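Skonik Fund | Home | Projects | Reports | People | Contact

Can a machine keep a drinks cooler in order yet? Second progress report from the Grimivska chores project

Reading time: 4 minutes

Dear Zhuoran, dear Georges,

We have had a very good spring and we want to tell you all of it, but we'll try to keep to what you asked for: what works, what doesn't, and where the money is going next.

You will remember that the first report was mostly about wiping tables. Since then we have moved on to the shop-floor half of the plan, and for that we picked the chore every small shop has and every clerk gets tired of, looking after the drinks cooler. Taking a can out, putting a can back, filling a gap, leaving the rest of the row alone. A new clerk learns it in one morning. We wanted to know how far an arm would get by July.

Further than I expected! Hajnalka Bodnár wrote the new reaching routine, and it handles a standing can in the front row well enough that we have stopped hovering next to it. We have logged 670 tries so far. The good ones are really pleasant to watch, slow and steady, with the neighbors in the row left standing.

The shelves are the hard part. There is a rail along the front, dividers between the lanes, and a second can behind most of the first ones. A person tips the wrist and goes over the rail without thinking about it. Our arm has to be told. We also tried it with items that aren't cans, which was Géza Farkas's idea and a good one, because real shops have people who change their minds and leave things in the wrong place.
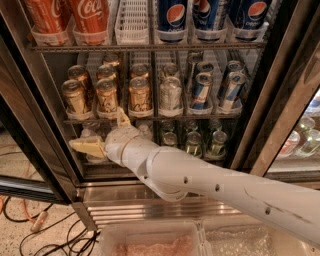
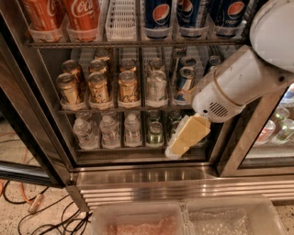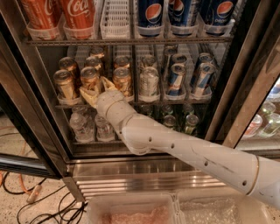
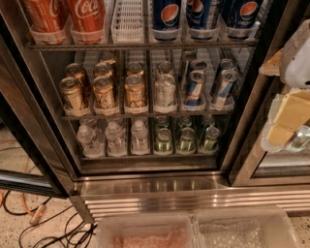
The cooler task, with red cola cans and blue Pepsi cans on the upper shelf and gold cans on the middle one.

Now the less cheerful part. Bottles are still weak. Clear ones are the worst, and we lose far more tries on those than on printed cans. The glass and the bright steel under the doors also throw reflections that confuse the depth readings, and on sunny afternoons we have simply pulled the blinds. That is fine for us and no use at all to a shop.

Crowded rows are the other trouble. When cans stand close together the fingers need room on both sides, and if there isn't any, the arm waits, backs out and tries again. It can do this 7 times before it gives up and asks for help. We'd like that number to be two.

Speed: a full restocking run takes the arm 60 minutes. Géza does the same run in the time it takes his coffee to cool. We are not worried about this yet. A shop that closes at night has plenty of hours, and a slow run that breaks nothing would already be worth having.

On the household side, we did less than planned. The fridge at home has the same problems as the cooler in the shop, only with leftovers, bags and boxes of every shape, so we think the cooler work carries over nicely. Edit Vass has begun a list of kitchen items to try next, starting with soft packages. Laundry has moved to the autumn. I know Georges was looking forward to laundry.

Money. Of the equipment line, 4,000 is still unspent. We would like your approval to use it on a second set of fingers with a narrower tip, ordered through Van Hecke, who did the last set. The travel line is untouched.

What we'd like to do before the next report:
- test the narrow fingers on full rows
- run the arm with the blinds up
- spend one Saturday at the Distside shop with their own cooler, after closing
- start on soft packages

So, can machines do this chore yet? One piece of it, in our room, with us near by. A year ago I would have said none of it, and I can't wait to see the Distside test.

With thanks from all of us,
Edit Vass

Comments (3)

Georges Sleiman: Very happy with this. Laundry in the autumn, I am holding you to it. The fingers are fine by me, please send the quote.

Zhuoran Liao: Could you split the tries by can and bottle in the next one? Even a rough table would help me.

Hajnalka Bodnár: Yes, I have it by shelf too. Will send both.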